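## Week 6: the drawer that wouldn't let go

Right, this is the fault I promised you on Saturday, and it's my favourite one of the term! Mei-kuen Yuen and I set the Ravmont drawer task going in simulation, 325 runs overnight, and came back to a log full of red. In 106 of them the right hand took hold of the handle, pulled, and then simply never released. The arm tried to back away with the fingers still closed, the joint torques shot up, and the safety stop tripped (good stop, well done stop).

Keep an eye on the thumb, that's where all the trouble starts. 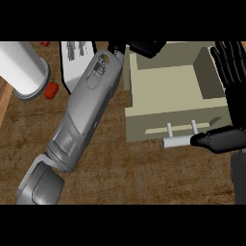
*Fig. 6.1. Drawer task in simulation: drawer partway out, right thumb round the end of the handle.*

So what went wrong? My first guess was friction, and I wasted a whole morning on it. Valentin Costache found the real culprit, which was dull: the "open hand" command went out, but the retreat move began on a timer and didn't wait for the fingers to report back. On a slow run the thumb was still hooked when the arm set off.

Our fix was to make the retreat wait for finger position, with a time limit that ends in a stop. Please don't just lengthen the timer, I've seen that handed in before and it only hides the fault.

**For next time**

- Read the Pakura log from line 146 and mark where release is commanded and where retreat begins.
- Work out what the arm should do if a finger sensor dies halfway through.
- Bring your torque plots, on paper if you can.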